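Der lange Arm der Hausfrau

Wie man einer Maschine beibringt, ein Hemd zusammenzulegen, und was der Mensch dabei über sich erfährt. Ein Vormittag bei Dokstead

Wer den halben Vormittag damit zubringt, einem Ärmel zuzusehen, kommt auf Gedanken. Etwa auf den, dass man selbst seit Jahrzehnten Wäsche faltet und keine Ahnung hat, wie. Die Hände machen das. Man hört Radio dazu, man ärgert sich über die Schwiegermutter, und am Ende liegt da ein Stapel. Fragt jemand nach dem Verfahren, gerät man ins Stottern.

Bei Dokstead wird beruflich danach gefragt. Die Firma sammelt Handgriffe. Sie tut das in möblierten Zimmern, in denen niemand wohnt und in denen trotzdem mehr aufgeräumt wird als bei den meisten von uns. Ein Mensch bewegt zwei Steuerarme, ein Roboter bewegt seine eigenen mit, und was dabei an Winkeln, Kräften und Kamerabildern anfällt, wandert auf einen Server. Das Programm, das die Durchgänge verwaltet, heißt Clirko. Es vergibt Nummern und verlangt nach jedem Versuch ein Urteil: brauchbar oder nicht. Als ich gegen neun Uhr komme, hat Clirko für die Aufgabe »Kleidung vom Bett, falten« 106 Durchgänge verzeichnet. Der Bediener, ein geduldiger Mensch in Wollsocken, findet das einen Anfang.
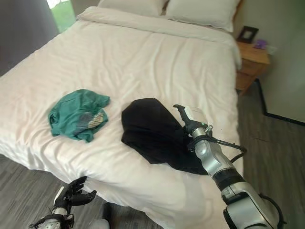
Warum programmiert man das Falten nicht einfach? Weil ein T-Shirt jedes Mal anders daliegt und sich für die Zahl der möglichen Knitter kein Regelwerk schreiben lässt, das vor der Rente fertig würde. Man zeigt es der Maschine deshalb vor, wieder und wieder, und hofft, dass sie aus den vielen Einzelfällen etwas zieht, das beim nächsten Knäuel auch noch gilt.

Das Vorzeigen hat seine Tücken. Der Bediener spürt durch seine Steuerarme wenig von dem, was am anderen Ende geschieht. Ob der Stoff zwischen den Fingern sitzt oder bloß danebenliegt, muss er sehen, und sehen kann er nur, was die Kameras hergeben. Er habe in der ersten Woche, erzählt er, vor allem Luft gefaltet. Sehr ordentlich zwar, aber Luft.

Dann darf ich. Man setzt mir das Headset auf, man legt meine Finger um die Griffe, man sagt, ich solle mich ganz natürlich bewegen. Das hat zuletzt ein Passfotograf von mir verlangt, mit ähnlichem Ergebnis. Mein rechter Arm, der nun aus Metall ist und deutlich länger als der mitgelieferte, senkt sich mit der Würde eines Baukrans. Ich greife zu. Ich greife das Bettzeug. Ich hebe an, und der Bediener sagt in dem Ton, in dem Fahrlehrer sprechen: »Loslassen. Ganz langsam loslassen.«
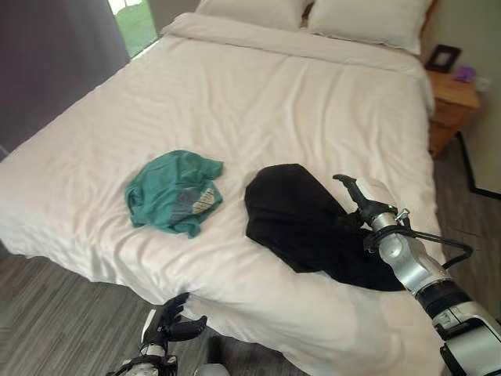 Für meinen ersten vollständigen Durchgang brauche ich 15 Minuten. Der Bediener schafft dieselbe Aufgabe in vier, seine Mutter vermutlich in Sekunden, aber die wird hier nicht aufgezeichnet. Clirko fragt nach dem Urteil. Wir einigen uns auf »nicht brauchbar«, und ich bin ein wenig gekränkt, obwohl das, was ich hinterlassen habe, eher nach Notverband aussieht als nach Garderobe.

Verdorbene Versuche werden übrigens nicht gelöscht. Sie kommen in einen eigenen Ordner, und manche holt man später wieder hervor, wenn darin ein Fehler steckt, aus dem jemand sich gut herausgerettet hat. Eine Maschine, die nur Gelungenes kennt, steht beim ersten Malheur ratlos da. Bei Dokstead lassen sie darum gelegentlich mit Absicht etwas fallen und heben es wieder auf. Mein Durchgang, erfahre ich auf Nachfrage, eignet sich auch dafür nicht.

Zu Mittag gibt es Brote in der Teeküche und einen Streit, der offenbar schon länger läuft. Es geht um die Saragih-Methode. So nennen sie hier eine Art, Hosen zu legen, erst längs, dann vom Saum her in zwei Schlägen, benannt nach einem Leitfaden, den alle zitieren und den an diesem Tisch keiner zur Hand hat. Die eine Hälfte hält sie für das einzig Vernünftige. Die andere faltet, wie sie es von zu Hause kennt. Für die Daten ist das unerfreulich: Wer einem Schüler sieben Lehrer mit sieben Gewohnheiten gibt, bekommt womöglich einen Schüler, der mitten in der Bewegung die Schule wechselt.

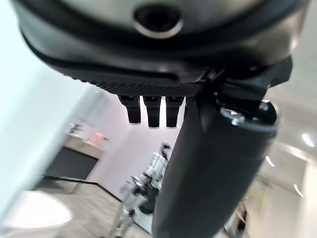 Die Konkurrenz von Dustcombe, heißt es, schreibe ihren Leuten jeden Griff vor, bis hin zur Reihenfolge der Ärmel. Am Tisch wird das mit einer Mischung aus Abscheu und Neid berichtet. Vielfalt sei wichtig, sagt die Frau mit dem Käsebrot, sonst lerne das System nur eine einzige Hose. Der Mann neben ihr erwidert, ihm würde eine einzige Hose fürs Erste reichen.

Am Nachmittag sitzt wieder der Geübte an den Griffen, und ich schaue zu. Er spricht nicht. Gelegentlich hält er inne, fährt ein Stück zurück, setzt neu an. Zuckt er, zuckt die Maschine mit, also hat er sich das Zucken abgewöhnt, und das Niesen verlegt er zwischen die Durchgänge. Ob er daheim jetzt anders falte? Er überlegt eine Weile. Langsamer, sagt er. Und seit Juli mache das sowieso seine Freundin, die halte es nicht mehr aus, ihm zuzusehen.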